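Visit report: handling lab open day, Murnemholm
February 10, 2020

The lab at Murnemholm opens to outside visitors once a year. I went to get an answer for our own site at Varkau, where the question keeps coming up at budget time: which of the small manual jobs on the packing floor and in the canteen could be given to a machine within the next planning period. The short version is that a few could, and that they are the ones we had already guessed.

Registration was at the Pakton building, a former cold store with poor signage. Visitors were taken round in groups. The tour had three stops: bin picking, surface cleaning and a bench for general household objects. Coffee was between the second and third stop and ran late, so the household bench got less time than the programme had allotted.

Bin picking is the mature part. The Baudry cell on show takes mixed cartons out of a cage and puts them on a belt. It had a log running on a screen beside the guard fence, and the log gave 1121 attempts for the week with 677 completed without a person stepping in. The staff did not dress this up. Most of the failures were cartons lying flat against the cage wall, where the suction cup could not get a square approach. A second cup is on order. For uniform cartons on a pallet the same cell does much better, but we have a conveyor for that already.

Surface cleaning was a fixed arm with a cloth pad, wiping a steel counter in straight passes. It covers the area evenly and holds pressure well. It does not know where the dirt is, so a clean counter takes as long as a sticky one. Anything left on the counter has to be cleared by hand beforehand. For our canteen that clearing is the larger share of the job.

The third stop dealt with objects as they come: bottles, cutlery, folded cloths, lids. The working method is to have people do the chore through a gripper of the kind a machine would use, then train on the recordings.
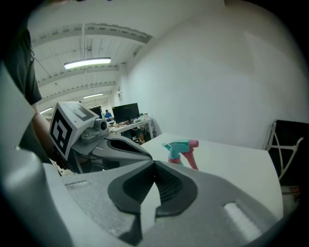 Can a machine be bought today that will tidy and wipe a canteen table unattended? None that the lab would put its name to, and the staff advised against planning for one.

The reasons given were practical. A trigger spray is a hard object for two fingers. It has to be held firmly enough not to turn, pointed the right way and squeezed through a long stroke, and the weight drops as the liquid goes. A person shifts grip without thinking. With a parallel gripper the hold and the squeeze are separate problems, and one hand does not easily do both. The lab's suggestion for a shop floor was to avoid the bottle altogether and feed cleaner through the pad.

Speed came up in questions. The target quoted was 100 table resets in a row without help, at any pace, before anyone looks at making it faster. They have not reached it. Asked about cost, they gave no figure for the household work and referred us to the Baudry price list for the carton cell.

Points for Varkau:

Carton cell: worth a trial on the returns cage, if we can change the cage to one with a drop side. Ask for a loan unit.

Counter wiping: no case at present. Look again when the pad can be fed with cleaner and the arm can skip clean areas.

Table clearing: leave with staff. The lab expects to publish new results in December - I have asked to be put on the mailing list.

Travel was by train both ways. The last shuttle back to the station leaves before the final question session ends, so anyone going next year should book a taxi.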